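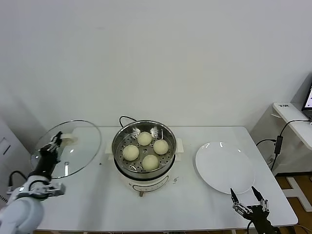
4. Gripper comparison: lid and bun test

Do this section after the arms are homed and section 3 is finished. If you skipped the camera check go back and do it, the lid part will not work without it.

Used for comparing two-finger grippers on the Vemlow bench. Same task every time, same pot, same plate. Only the fingers (or the controller profile) change between sets.

What you need

Two arms, both mounted and powered
Gripper pair under test, plus the Sidby pair as reference
Steamer pot with glass lid
Four steamed buns
One round plate
Laptop with Fehr controller software open
Hex key from the gripper box, small end

NOTE: Pot stays unplugged for the whole test. No water in the base. Buns at room temperature. Cold from the fridge they are too firm and every gripper looks good.

4.1 Fitting the grippers

1. Arm power off. Controller can stay on.
2. Undo the bracket screws at the wrist, pull the old gripper straight out. Don't twist.
3. Seat the new one. Fingers should close parallel to the wrist joint.
4. Screws back in, finger tight first, then a quarter turn each. Cross pattern.
5. Run the cable along the arm and clip it. Leave enough slack for a full wrist turn — check this by hand before powering up.
6. Arm power on. Wait for the controller to list both grippers.
7. Open and close each one from the laptop, full stroke. Listen for scraping.

CAUTION: Keep hands clear of the fingers during the full stroke check. Force limit isn't loaded yet at this point.

If only one gripper shows up in the list, it's nearly always the connector at the wrist. Reseat it. If that doesnt help, swap the cables left to right and see if the fault moves.

4.2 Laying out the table

1. Pot in the center of the table, control panel facing front.
2. Steamer basket on top, pushed down level all the way round.
3. Buns in the basket in a diamond — back, right, left, front. Leave gaps so the fingers can get in.
4. Plate flat on the table to the right of the pot. Empty.
5. Lid on, knob up.
6. Clear everything else out of reach of both arms. Power cord too, loop it behind the pot.

NOTE: Left arm does the lid, right arm does the buns. Do not swap mid set, the numbers won't compare.

4.3 Loading a profile

1. Open Profiles in the Fehr window.
2. Pick the profile for the gripper you fitted. Pliltcombe fingers have their own, don't use the Sidby one even though it loads without complaining.
3. Set lid force to 43. Set bun force to 11.
4. Speed 100 for both arms.
5. Save under a new name. The default gets overwritten at every update and you will lose your settings.

CAUTION: Never run the lid at bun force or the buns at lid force. First one drops glass, second one makes paste.

Force values are controller units. They only mean something next to other runs on the same controller.

4.4 Lid run

1. Press Start, left arm only.
2. Arm goes to the lid, closes on the knob, lifts.
3. Arm swings the lid clear to the left and tips it up on edge.
4. Press Hold. Arm stops with the lid in the air.
5. Look at the knob between the fingers. Centered or off to one side? Any turn since the lift? Write it down.
6. Leave the lid up while you do 4.5. Holding it is part of the test.

Things to watch for on the lid:

Slow rotation. The weight of the glass wants to swing round the knob. Flat hard fingers are worst for this.
Rim touching the arm casing. Stop at once and raise the hold point.
Camera losing the lid. It is clear glass, so the tracker often picks up whatever is behind it. If the outline on the laptop jumps, switch tracking to rim only. Overhead lights on the rim help more than they hurt.

CAUTION: Eye protection on whenever the lid is up. Nobody reaches under it. If power drops the gripper stays shut but don't count on it.

4.5 Bun run

1. Right arm to the wait position, in front of the plate, fingers pointing up and slightly open.
2. Press Start, right arm only.
3. Arm takes the buns one at a time. Order is right, front, left, back.
4. Each bun goes on the plate. Release height is set in the profile, leave it alone.
5. After the last one, arm returns to wait.
6. Check each bun. Score it clean, dented or torn.

Back bun is the hard one. Fingers come over the basket rim at a steep angle and short fingers catch on the metal. If it catches, press Stop — don't let it push. A basket shoved sideways ruins the set and you start over from 4.2.

Sticky buns hang on to one finger after release. Score that as dented even if it looks fine, and wipe the fingers.

4.6 Putting the lid back

1. Right arm parked first. Always.
2. Press Resume on the left arm.
3. Lid comes down on the basket, gripper opens, arm backs off.
4. Lid should sit flat. If it rocks, note it and fix by hand with the arms stopped.

4.7 Changing over

Wipe fingers, change to the next gripper, start again at 4.1. Fresh buns each set. Finger pads get replaced after up to 500 cycles, sooner if they look shiny.

Log sheet goes in the bench folder with the profile name written at the top. Jaw width problems are covered in section 5.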